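Grarmont by candlelight – has anyone else finished it?

Forum: Historical Fiction > Georgian and Regency

quillandmuff wrote:
Finished Grarmont last night at an hour I'm not admitting to and I need to talk to someone. All 700 pages of it! I'd read a couple of lukewarm reviews and nearly took it back to the library, but the opening at the coaching inn had me straight away. I know the middle drags (the lawsuit, oh my word, the lawsuit) but by the time she gets to Momville and finds the house shut up I was a wreck. Spoilers are fine from here on, I'd say.

teapot_annie wrote:
I loved it too, but I skimmed the lawsuit. Sorry. Two chapters about a boundary hedge and then the hedge never comes up again.

brackenfold wrote:
I'm going to be the grump. I gave up at page 400. She's supposed to be 19 when it starts and she talks like a woman who's buried three husbands. And everyone she meets tells her how clever she is. I liked Fairclough, the same author's first one, so I went in hopeful.

quillandmuff wrote:
Oh brackenfold, you stopped just before it gets good! She's meant to sound older than she is, her father brought her up on sermons and not much else. There's a whole bit about it when she reads her old letters back and is mortified.
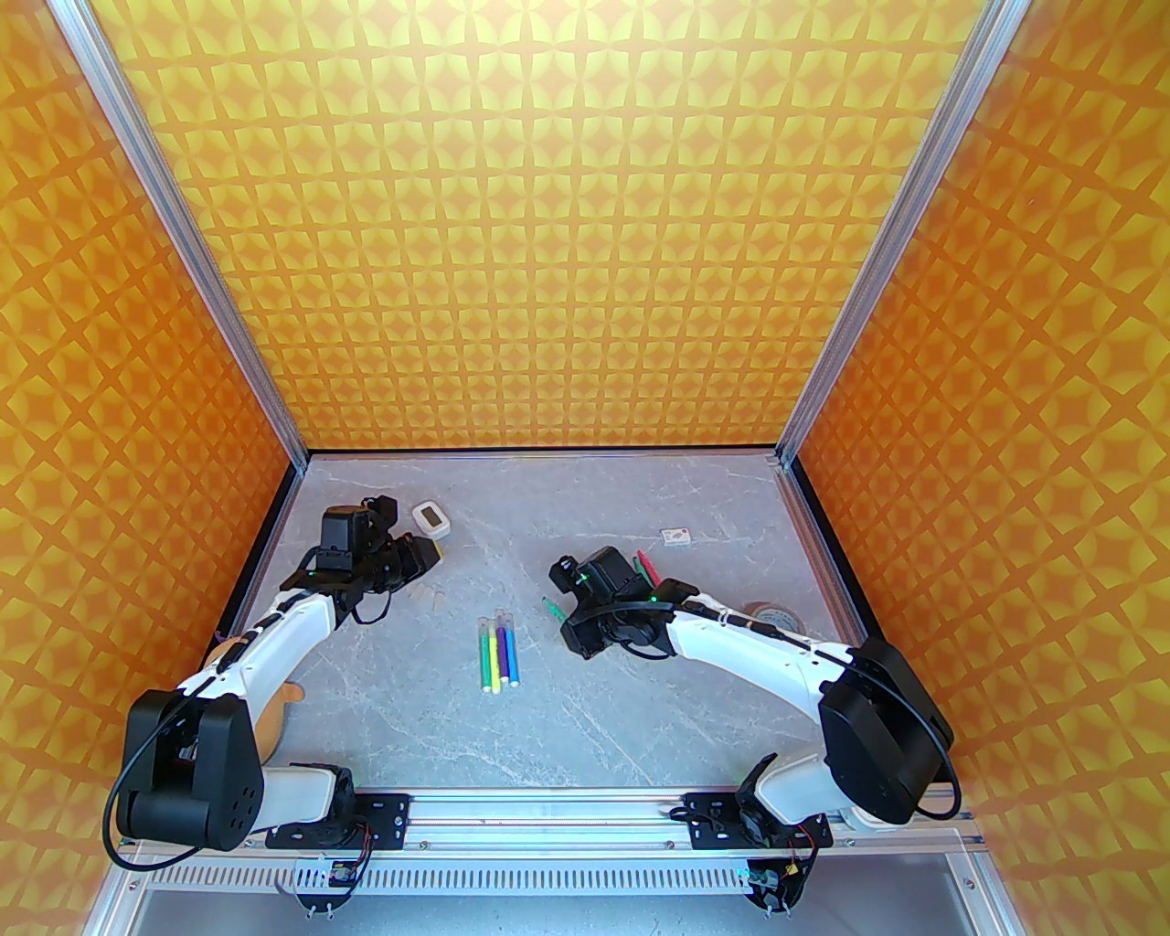
Anyway, the letters are the best thing in it for me. I went back and reread the ones from the brother after I'd finished, and you can see him getting more and more frightened, and she just keeps chatting on about ribbons and the vicar. I do agree about the compliments, mind you. The colonel could have been given something else to say.

brackenfold wrote:
Fine, but if I need to reach page 500 before the heroine makes sense, I think that's the author's problem and not mine. Fairclough had me in a chapter.

moss_and_vellum wrote:
Fairclough is the better book, I'm with brackenfold there. Shorter as well. But the ending of Grarmont is stronger. I did not see the steward coming.

teapot_annie wrote:
Didn't you? I had him down as a wrong 'un from the business with the keys. What I didn't guess was that he'd been writing to the aunt for almost 21 years.

moss_and_vellum wrote:
I thought the keys were the housekeeper! I may have been reading too fast.

quillandmuff wrote:
I thought it was the housekeeper as well – she's so horrible about the candles. Has anyone tried Plavlow yet? I think it's the aunt's story, set before this one, and the library has it on order. I'm fourth in the queue.

brackenfold wrote:
I'd read one about the aunt. She was the only person in it with any sense.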